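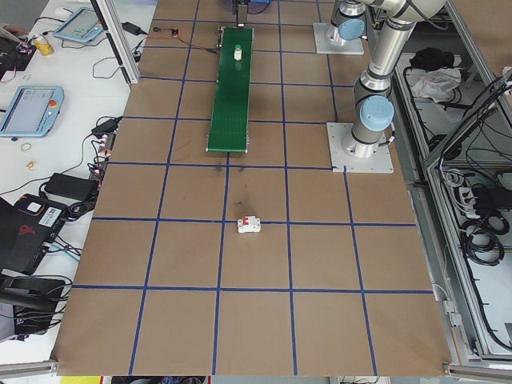
Figura 1. Mesa de trabajo con cuadrícula de cinta azul, cinta transportadora verde e interruptor automático.

Cuando salta la luz: lo que saben los inquilinos de Pistitz sobre la instalación eléctrica de su casa

Trabajo de proyecto, segundo curso
Autoras: Etelka Vörös, Paula Preda y Thenmozhi Naidu
Tutora: Judit Vincze
Entregado el 4 de marzo de 2019

Resumen

El trabajo estudia qué conocimientos prácticos tienen las personas que viven de alquiler en el barrio de Pistitz sobre la instalación eléctrica de su vivienda. Se repartió un cuestionario en papel y se recogieron 321 respuestas válidas. También se hicieron 2 entrevistas largas, una a una electricista y otra a la encargada de una finca de pisos de alquiler. La conclusión principal es que la mayoría sabe dónde está el cuadro eléctrico, pero muy pocos distinguen los elementos que hay dentro y casi nadie ha recibido una explicación al entrar a vivir. Al final se propone una hoja informativa de una cara para entregar con las llaves.

1. Por qué este tema

La idea salió de una avería en el piso compartido de una de las autoras. La luz saltaba cada vez que se ponían a la vez el horno y el calentador, y durante varias semanas los cuatro inquilinos se limitaron a subir el interruptor y a echarse la culpa unos a otros. Cuando por fin llamaron a la propiedad, la respuesta fue que no usaran los dos aparatos juntos. Nadie les dijo qué interruptor estaba saltando ni qué significaba eso.

Al comentarlo en clase vimos que la situación era común. Pistitz es un barrio con muchos edificios antiguos divididos en pisos pequeños, y en bastantes de ellos la instalación se ha ido ampliando por partes. Hay cocinas con una sola toma para todo, dormitorios que comparten circuito con el baño y cuadros en los que las etiquetas corresponden a una distribución anterior de la casa. En el piso del que hablamos, el interruptor marcado como «comedor» cortaba el dormitorio del fondo.

No hemos querido hacer un estudio técnico de las instalaciones. No tenemos la formación para ello ni permiso para abrir cuadros ajenos. Lo que nos interesaba era la parte de las personas: qué saben, a quién preguntan y qué hacen cuando se quedan a oscuras.

2. Conceptos básicos

Para que se entiendan las preguntas del cuestionario hay que explicar primero algunos términos. Los hemos resumido con ayuda de los apuntes de la asignatura de tecnología y de la entrevista con la electricista.

El interruptor automático, o magnetotérmico, protege el cableado. Se abre cuando por el circuito pasa más corriente de la que los cables pueden soportar durante un tiempo, y también cuando hay un cortocircuito. En el primer caso puede tardar en saltar; en el segundo lo hace casi al instante.

El interruptor diferencial protege a las personas. Compara la corriente que entra con la que vuelve y se abre si hay una diferencia, porque eso indica que una parte se está escapando por otro camino, por ejemplo a través de la carcasa de un electrodoméstico. Suele llevar un botón de prueba que conviene pulsar de vez en cuando.

El control de potencia depende del contrato con la compañía. Si se conectan muchos aparatos a la vez y se supera lo contratado, se corta el suministro de toda la vivienda. Según el tipo de instalación se recupera desde el cuadro o desde el contador, y ahí empieza buena parte de la confusión que hemos encontrado. 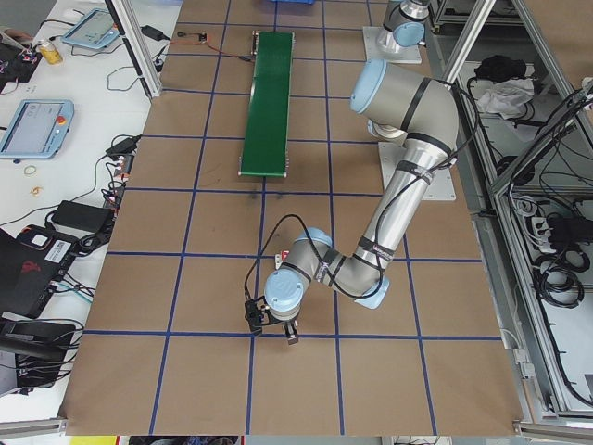

Estas tres situaciones se viven desde dentro de casa como la misma cosa: se va la luz. En el lenguaje corriente se dice «ha saltado el automático» en todos los casos, también en los que el que ha saltado es el diferencial. La diferencia importa bastante a la hora de decidir qué hacer. Ante una sobrecarga basta con desenchufar algo y volver a subir la palanca. Ante una fuga hay que encontrar el aparato que la causa, y mientras tanto no usarlo.

3. Cómo se hizo

El cuestionario tenía una página por las dos caras. La primera recogía datos generales: tiempo en la vivienda, número de personas, si se trata de un piso completo o de una habitación. La segunda contenía las preguntas sobre la instalación. No se pidieron nombres ni números de portal.

Se repartió durante el mes de febrero en 2 puntos: la entrada del mercado cubierto y el vestíbulo de la biblioteca. Al principio pensamos dejarlo también en los buzones, pero en la prueba que hicimos en la calle Peng no volvió casi ninguno y lo abandonamos. En el mercado la gente contestaba de pie y deprisa, y eso se nota en las preguntas abiertas, que están muchas veces en blanco. En la biblioteca las respuestas son más completas.

Descartamos los cuestionarios de personas que eran propietarias de su vivienda y los que tenían la segunda cara sin rellenar. Quedaron 321. La mayor parte de las personas que contestaron llevaba menos de tres años en su piso.

Las entrevistas fueron posteriores. Meenakshi Pathak trabaja como electricista en el barrio y nos recibió en su taller. La segunda persona gestiona los alquileres de Clarkuvmont, una finca grande cerca de la estación, y prefirió que no pusiéramos su nombre.

4. Resultados

4.1. El cuadro

Casi todas las personas saben dónde está el cuadro de su vivienda. Las excepciones son sobre todo inquilinos de habitaciones, que en algunos casos no tienen acceso a él porque está en la parte del piso que ocupa el casero o dentro de otro dormitorio. Este último caso nos sorprendió. Una persona escribió que, si se va la luz por la noche y el compañero no está, hay que esperar a que vuelva.

Menos de la mitad dijo que las etiquetas del cuadro eran correctas. El resto se repartió entre los que no tenían etiquetas, los que las tenían equivocadas y los que no se habían fijado nunca.

4.2. Automático y diferencial

Pedimos que explicaran con sus palabras la diferencia entre el interruptor automático y el diferencial. Dimos por buena cualquier respuesta que relacionara el diferencial con el peligro para las personas o con una fuga. Aun así, las respuestas correctas fueron muy pocas. La contestación más repetida fue «uno es el general y los otros son los pequeños», que describe el tamaño y la posición pero no la función.

La pregunta sobre el botón de prueba dio un resultado parecido. Muchos habían visto el botón. Algunos pensaban que servía para volver a dar la luz y otros reconocían que no lo tocaban por miedo a estropear algo.

4.3. Qué se hace cuando salta

La primera reacción es subir la palanca. Si vuelve a saltar, la mayoría la sube otra vez. Solo en tercer lugar aparece la opción de desenchufar aparatos. Varias personas añadieron a mano que mantienen la palanca sujeta con el dedo un momento «para que agarre», una costumbre que la electricista conocía bien y que no sirve de nada, porque el mecanismo se dispara igual aunque se sujete la palanca.

A la pregunta de a quién llaman, la respuesta más frecuente fue un familiar. Después vienen el casero, un vecino y un profesional, por este orden. Entre los estudiantes que vienen de otras ciudades hay un grupo que consulta a su padre o a su madre por teléfono y le manda una foto del cuadro.

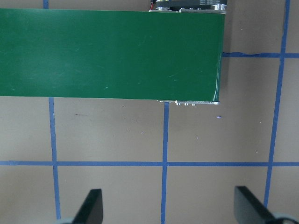

4.4. Información recibida

Preguntamos si alguien les había explicado la instalación al entrar a vivir. La inmensa mayoría marcó que no. Entre los que marcaron que sí, lo más habitual era que les hubieran enseñado dónde estaba el cuadro, sin nada más. Unos pocos habían recibido el aviso de no usar ciertos aparatos al mismo tiempo, igual que en el caso que dio origen al trabajo.

La responsable de Clarkuvmont nos contó que en su finca se entrega un inventario firmado con el estado de los muebles, las paredes y la caldera, pero que la parte eléctrica no figura. Según ella, nunca lo ha pedido ningún inquilino. También dijo que los avisos por cortes de luz aumentan con el frío, cuando se sacan los radiadores eléctricos.

5. La entrevista con la electricista

Meenakshi Pathak calcula que una parte importante de sus salidas se resolvería por teléfono si el cliente supiera decirle qué palanca ha bajado. «Les pregunto cuál ha saltado y me dicen que la negra. En muchos cuadros son todas negras», nos explicó. Cuando puede, pide que vayan bajando los circuitos y subiéndolos de uno en uno hasta dar con el que falla – un procedimiento que cualquiera puede seguir si las etiquetas están bien.

Le preocupan más las regletas que los cuadros. En pisos con pocas tomas es normal encontrar una regleta conectada a otra, detrás de un sofá o debajo de una cama, con una estufa al final. Recomienda enchufar las estufas siempre directamente a la pared.

También nos corrigió una pregunta del cuestionario que estaba mal planteada, la del contador, en la que dábamos por hecho que todos los edificios funcionan igual. Hemos dejado esa pregunta fuera de los resultados.

6. Limitaciones

La muestra no representa a todo el barrio. Quien va a la biblioteca o al mercado por la mañana no es un inquilino medio, y faltan sobre todo personas que trabajan con horario largo. El cuestionario estaba solo en español, cosa que dejó fuera a algunos vecinos de la zona de Grirnville con los que no pudimos entendernos. Además, lo que la gente dice que hace cuando salta la luz puede no coincidir con lo que hace.

7. Propuesta

Proponemos una hoja que el propietario entregue junto con las llaves, con un dibujo del cuadro de esa vivienda concreta y el nombre de la estancia que corta cada interruptor. Debajo irían los pasos para localizar un circuito que falla, la indicación de pulsar el botón de prueba del diferencial y un teléfono de contacto. Hicimos un borrador y lo probamos en 2 pisos de compañeros de clase. En uno de ellos, al rellenar el dibujo, descubrieron que el circuito de la lavadora alimentaba también la luz de la escalera interior.

El borrador se ha enviado a la responsable de Clarkuvmont, que todavía no ha contestado. El modelo en blanco está en el anexo B, detrás del cuestionario.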